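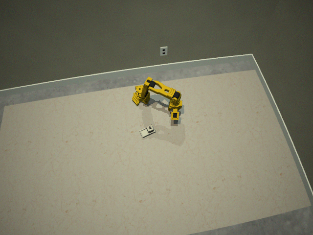

Search this site Enter keywords Go

Filed under: Methods > Simulation > Questions we keep getting

Print this page | E-mail this page

Cube-and-tile policy: frequently asked questions

Most of these came in after the December write-up. A few were shouted across the lunch table at Tronow and have been cleaned up.

What is the project, in two sentences?

We train a robot arm in simulation to pick up a small numbered cube, and then we change what the simulator looks like until the policy falls over. The method for deciding what to change is called Ulach, and it is the only part we would call new.

Why is everybody so interested in what the simulator looks like? Isn't the physics the hard part?

We thought so too, and spent most of a year on contact models. Then Salamatu Laryea swapped the tabletop texture on a policy that was doing very well and it began reaching for a patch of shadow. The physics had not changed by a single digit. After that the contact models got less attention.

So Ulach is domain randomization?

It's a cousin. Plain randomization throws new textures, lights and camera angles at the policy and hopes the dice are kind. Ulach keeps score. After each round it looks at which visual changes moved the gripper's final position the most, and draws more of those in the next round. Changes the policy shrugs off are drawn less often but never dropped completely. We dropped them completely once, and the policy forgot about them with what felt like enthusiasm.

How well does it work?

On the held-out set of 200 rendered layouts, the Ulach policy picked up the cube in 73 percent of trials. The same network trained with plain randomization, on the same number of rendered frames, managed 70 percent. Yes, that is three points. We have seen the comments.

Is three points worth a paper?

Taken alone, probably not. The part we care about is how it fails. The plain policy's misses were spread all over the place, including several confident grabs at nothing whatsoever. The Ulach policy's misses were mostly close ones, with the fingers coming down beside the cube. A close miss can be fixed with a second attempt, and we hadn't given either policy a second attempt. That experiment is running now, slowly, on the machine that also hosts our calendar.

Didn't an early draft say 99 percent?

It did. That was success on the training layouts, and it got pasted into the wrong column of the wrong table. Dörte Mühlbauer caught it the night before we sent the draft out, having first congratulated everyone. If you have a copy with 99 in the results table, please recycle it.

Why marble?

Because it's mean. A veined surface has faint lines that look like edges, and a speckled one has spots that look like things worth investigating. A policy that has only ever met flat gray treats both as news. Marble also comes out pale in our renderer, so a white object on top of it gives the network very little contrast to lean on. If you want an easy benchmark, use a dark table and an orange cube. Plenty of people do, and their numbers are lovely.

Why put a number on the cube?

Two reasons, one respectable. The respectable one is that a numeral gives us a fixed mark for checking which way up the cube is, and we want orientation later on. The other is that the cubes came with an asset pack called Amissah and we were too lazy to wipe them. The policy is never told what the number means. It has no opinion about 4.

Does the tile matter?

More than we'd like. The cube starts on a flat tile with a recess in it, and the tile's outline is the strongest straight edge near the target. Early policies learned to find the tile and then guess where the cube might be on it. That worked nicely while the cube always started in the same corner. Moving it around was the first change Ulach demanded, and it was right to be rude about it.

What does the arm see?

A color picture from a fixed virtual camera looking down at an angle, plus its own joint positions. No depth, no object coordinates. The simulator knows exactly where the cube is, of course, and uses that for scoring. The policy has to work it out like the rest of us.

Why keep background clutter such as wall outlets in the renders at all?

An outlet plate is small, pale and boxy, and so is the cube. We leave that sort of thing in and let the scoring step decide how much it matters. It mattered in the first few rounds and hardly at all by the end. We would love to say we planned the outlet as a distractor. It was part of the room model.

Do shadows get randomized too?

Yes, in direction and softness. The arm's own shadow is the troublesome one, as it moves with the arm and gets dark right under the gripper just when the policy is making its mind up. Turning shadows off raised success in simulation. It also made the whole exercise pointless, so they went back on.

Has any of this run on a real arm?

Not in the results on this page. A test on hardware is planned with the group at Cilton, who own the right model and a good deal of patience. Until it's done, please don't quote us as saying the method transfers. We are saying that it changes how the policy fails under changes of appearance, in a simulator, with one object. We know how that sounds at conferences.

How long does training take?

Roughly a day and a half per policy on our setup, most of it rendering. The scoring step adds very little. If yours adds a lot, you are probably re-rendering frames you already have. Check the cache flag, which ships switched off for historical reasons. The history is that we forgot.

Can I use the code?

Yes, once the cleanup is finished. At the moment two of the config files contradict each other and the correct one is the one marked "old". Write to Salamatu if you need it sooner and can stand that sort of thing.

Can I use my own gripper model?

A two-finger gripper should drop in if you update the fingertip offsets. Suction cups won't work without changing the scoring, which measures the point midway between the fingers. Someone asked about a five-finger hand. Good luck, and send video.

Who do I tell about a mistake on this page?

Dörte. She will have found it already.

Print this page | E-mail this page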